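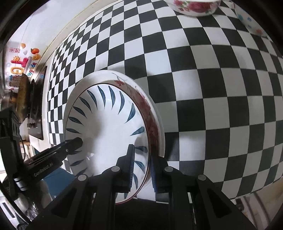

R. Sandhu
Co-owner and head of dishes, Grarnura

About Grarnura

We pick up bowls for a living. We also put them down again, which is the harder half and the half that clients forget to ask for.

Grarnura is a small company that records people handling ordinary household things with hand-held grippers, and sells those recordings to teams who want a robot to do the same job without a person attached. The service is called Skomau. It started as the name of a folder on an old laptop and was meant to be replaced by something better before we had customers. Then we had customers.

Most of our work is tableware. Bowls inside bowls, plates standing on edge, cups with handles in awkward places, glass next to ceramic, flowers painted on everything. We like patterned dishes, and we like a busy tablecloth under them. If your software can only find a plain white bowl on a plain gray table, it will do very well in a catalog and badly in my aunt's kitchen.

How we got here

The two of us who own the company met while working for a firm that made packing equipment. It was good equipment. It could close the same box all day and would have gone on closing it through a flood. What it couldn't do was cope with a box that arrived a little bit sideways, so there was always a person on a stool next to it, straightening boxes. One of us was that person for a whole August.

You learn a lot on the stool. Mainly you learn that the sideways boxes are the job. The straight ones look after themselves.

When we left, we had some savings, a rented room with decent light and a strong opinion about messy tables. The first plan was to build a robot. We spent the better part of a winter on it and ended up with an arm that could point at a spoon. It pointed very accurately. We still have it, and it holds the door open.

The second plan was to do the dull part for people who were better at building robots than we were. They needed hands to show their machines what to do, over and over, with different dishes in different places, and their own engineers were sick of it by lunchtime on the first day. We turned out to have the temperament. I don't know whether that's something to put on a web page, but it's true, and it's most of what you'd be paying for.

What Skomau is

You tell us the task. Move the small bowl into the big one, stand the plate in the rack, get the glass out from behind the mug. We set up the table, record the task with a hand-held gripper in each hand or in one, check what we've got, throw out what's no good and send you the rest.

The standard set is 1,664 recordings of one task. People ask why it isn't a rounder number. The first client's budget ran out there, the set did what they wanted, and the next client asked for the same thing. By the third it was on the price list.

If you don't need that many, there is a starter set of 600. It's enough to find out whether your task makes sense, which is a question we'd gently suggest answering first. More than one client has discovered at the starter stage that "tidy the table" means something different to every person in their own office.

Every set, large or small, uses at least 20 different objects unless you tell us otherwise. They come off our shelves, and our shelves are stocked from yard sales, closing-down sales and relatives who are moving somewhere smaller. Very little of it matches. We used to buy proper boxed sets, and the recordings were noticeably worse for it: everything the same height, everything the same curve at the lip, nothing with a chip. People don't live like that, or nobody who has invited us over does.

What comes with it

Each recording arrives with the video, the movement of the gripper, how far open the fingers were, and a line of plain text saying what was done. The plain text is written by the person who did the task, on the same day, while they still remember which blue bowl they meant.

You also get the fumbles if you want them. A fumble is when the bowl slips, or the first grip is bad and has to be taken again, or the thing ends up somewhere it wasn't supposed to go. We keep them in a separate folder and we don't charge for it. Some teams won't touch them. Others open that folder first and get very excited, and I've stopped trying to guess which kind is on the phone.

We don't send you anything we haven't watched. Both owners take turns at this. It's about as thrilling as it sounds, and the coffee budget reflects that.

What a working day looks like

A session runs 15 minutes, then the person recording stops and does something else. We tried longer ones. People's hands get clever when they're tired: they find the one grip that always works and use it on everything, and you end up with a very large pile of the same recording. So we swap people, swap dishes and shift things about on the table. Somebody nearly always moves the plates back to where they like them, and somebody else has to move them again.

Picking up a bowl by the rim with two flat fingers feels silly for the first hour. You have one good angle of attack, and it's usually the one with another bowl in the way. By the second hour you're tilting things up on edge before you lift them, and by the end of the week you catch yourself looking at your cereal and wondering how you'd come in from the left.

New people train on plastic. Then they move up to ceramic, and after that to glass, and after glass they are allowed to have views on where the kettle goes.

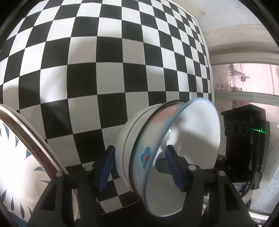 Lestema told us after their second order that they'd come for the bowls and stayed for the notes, and that the notes were the first thing from an outside supplier their engineers had read to the end. They also said our invoices were hard to follow, that the starter set should have come with more glass in it, and that they would have liked a warning about the size of the download.

All fair. The invoices have been redone. Glass is now something you can ask for by the share, so if you want half your set to be see-through objects, say so on the form and we'll clear a shelf. The download is still enormous. We can put it on a drive and mail it to you, and we've learned to pack the drive better than we pack the dishes.

Glass deserves a word of its own, as it's the thing we get the most questions about. It costs more. It's slower to record, it shows whatever is behind it, and a rim that is plain to see from one side can vanish from the other. We think it's worth having in any kitchen set, and we say so to everyone, and a good number of them order it the second time.

What we don't do

We don't build robots. See above, under spoon.

We don't train your model for you, and we won't tell you which one to use. We have opinions and will share them over lunch if you're paying, but there's no line for it on the price list.

We don't do food. We tried it once, with rice. There is still rice.

We don't do knives, pets, anything hot, or anything that belongs to somebody who'd be upset. If you have a special object you want recorded, send us two of it. If there is only one of it in the world, please keep it at home.

We also don't promise that a robot trained on our recordings will clear your table. That depends on your robot, your people and a lot of things that happen long after we've sent the last file. What we can promise is that the recordings show what the notes say they show, and that if you find one that doesn't, we'll redo it and be embarrassed about it.

Where we are and how to reach us

Still in the rented room, with more shelves. Visits are welcome if you let us know a few days ahead. You'll be handed a gripper and a plastic cup within minutes of walking in, so wear something with sleeves you can push up.

For prices, use the form on the Skomau page. Tell us the task, the objects, how much glass, and whether you want the fumbles. If you don't know yet, write "don't know yet" in the box. It's the most common answer we get and we have a sheet for it.

We're also looking for dishes. Odd ones, orphans, the saucer whose cup went in the divorce. We pay postage.

Page updated 4/20/23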